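Rarkell owner's guide
Section 6: Checking and topping up the engine oil

Your Rarkell uses a little oil between services. So does every engine, including the ones whose owners swear otherwise.

Before you start

Park on level ground. A sloping drive will give you a reading, just the wrong one. Switch off and wait ten minutes for the oil to drain back into the sump.

CAUTION: The exhaust manifold sits beside the dipstick tube and stays hot long after the rest has cooled.

Checking the level

1. Pull the bonnet release, then find the safety catch by feel. It is slightly left of wherever you are feeling.
2. Draw out the dipstick (yellow loop) and wipe it with a clean rag.
3. Push it fully home, count to three and draw it out again.
4. Read the level on both sides and believe the lower one. 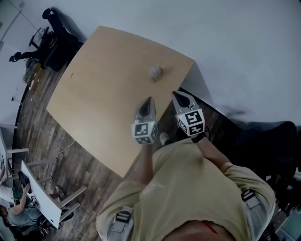
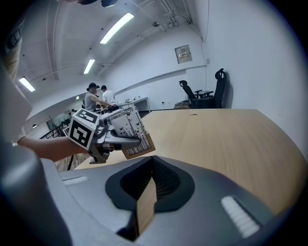 How much oil goes from MIN to MAX?
One litre. Add it in small amounts and check the level between each.

Topping up

5. Unscrew the filler cap and put it somewhere you will remember – the top of the engine is a poor choice.
6. Pour slowly, using a funnel.
7. Wait 2 minutes, then repeat steps 2 to 4.
8. Stop just short of MAX. Overfilling does more harm than being slightly low.
9. Refit the cap and the dipstick, then close the bonnet.

NOTE: Oil grades are listed on page 36. The filter is covered on page 40.

CAUTION: If the red oil lamp comes on while driving, stop as soon as it is safe and switch off. Turning up the radio is not an approved remedy.

Guide revised June 2024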